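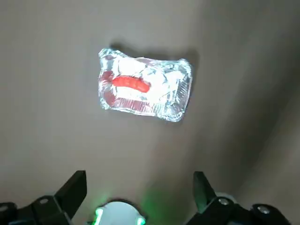

**When can I come and see the robots?**
Our open afternoon is in October, doors at 2, and you don't need to sign up.

I started Felholm Robotics School in a rented unit behind the old Britau feed store, mostly to have somewhere to teach evening classes in automation. We've had 589 people through the courses so far, and a lot of them first walked in as visitors who just wanted a look (and maybe a free coffee!).

So the open afternoon matters to me a lot. You get a chair near the table, I talk too much, and the arms do their thing. Handling small everyday stuff is what we teach -- picking it up, moving it, letting go of it in the right spot. Sounds easy, right? Try writing down every step your own hand takes to lift a dishcloth and you'll see why the course runs 27 evenings.

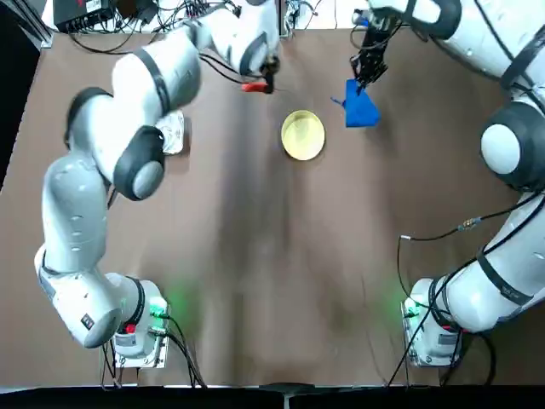 *Two arms at the demo table, one with something red, the other with a blue cloth.*

Ask anything you like while you're here. Kids tend to ask the best stuff, like whether the arms get bored, or who'd win at arm wrestling. I've also had long, happy chats with people from the Aguirre bakery down the street, who came in thinking about trays and left talking about grippers.

If you'd like to sign up after the visit, the beginner class is called Toria and costs $666, with all the table time included. Bring a notebook and comfy shoes -- we stand a lot. Parking is on the feed store side, and the door sticks, so give it a good push.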